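Chapter 4
Showing the Robot What You Mean

Before you start: read 3.6 on joint limits. Skim it at least. You will need a partner, a clear table and something soft to move.

Chapter 3 had you type in positions. Fine for a block. Hopeless for cloth. Try writing down every height and angle for putting a folded towel into a cabinet – door first, then the reach, then letting go without dragging the whole thing back out. Most groups give up by the second door.

So we show it instead. Two ways in this chapter:

Hand guiding. Arm goes slack, you hold the wrist and walk it through the job. Quick to learn. Your own hands get in the way of the camera, though, and tired people push crooked.

Remote control. You stand back and steer with a hand controller or a smaller copy of the arm. Slower at first, and you lose the feel of the thing. Cleaner recordings.

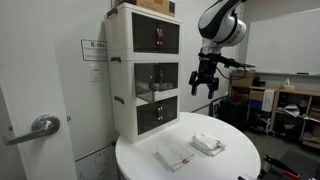 Towels are a good first task. Flat, light, forgiving if you drop one. The hard part is the grip: too shallow and the top layer slides off, too deep and the fingers hit the table. Practise the approach alone, gripper open, before you record anyting.

How many showings? The class at Skarura recorded 60 in one afternoon and kept 36. The rest had pauses, bumps, or someone changing their mind halfway. Throw those out, or label them. Don't leave them in and hope.

A word on sameness. If every showing starts with the towel in the same spot, the robot learns the spot. Move it a bit each time. Turn it. Swap operators – two people never reach for a door quite the same way, and thats useful.

Key terms for this chapter: demonstration, operator, replay, grasp, reset.

4.1 Setting up the table

Start with the arm parked and the stop button within reach of whoever is not steering.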